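Pink marble for breakfast

The first thing you notice in Éabha Fitzgerald's kitchen is the tables. They're pink. Pink and orange and cream, swirled together like a melting sundae, with rusty veins running all over and a thin red edge to finish them off. It isn't real marble, of course. It's glossy laminate, and she adores it.

"I saw them in a café clearance in Drerum and I rang my brother for the van before I'd even asked the price," she says. The café was closing after a long run, and she came home with 2 of them for 482, delivery by brother included.

I'd always thought of laminate as the stuff you put up with until you could afford something better. An hour at Éabha's changed my mind completely! You can roll pastry on it, spill tea on it, slide a hot-headed argument across it (she has sons) and then wipe the lot away with a damp cloth.
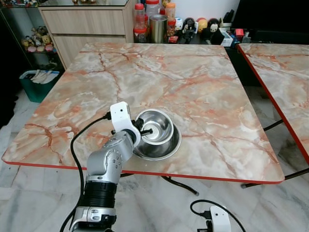 She keeps very little out on top, too, so the pattern gets to do the talking. Plain steel goes beautifully with it, picking up the light without fighting all that pink, and she has been hunting down old catering pieces to match. A stall at Rurton market is her favourite, best before nine in the morning, when the good bowls are still in their boxes.

Her friend Taner Özkan, who fits kitchens, was doubtful at first. He'd quoted her 849 for a single oak table and still brings it up. But he has come round, and in March he asked her to look out for a blue one for his own place.

If you'd like to try the look, start with the rounded corners (kinder on hips) and run a thumbnail along the edging before you buy. Loose bits can be glued, but chips are there to stay. Éabha's have a few, and she knows every one of them.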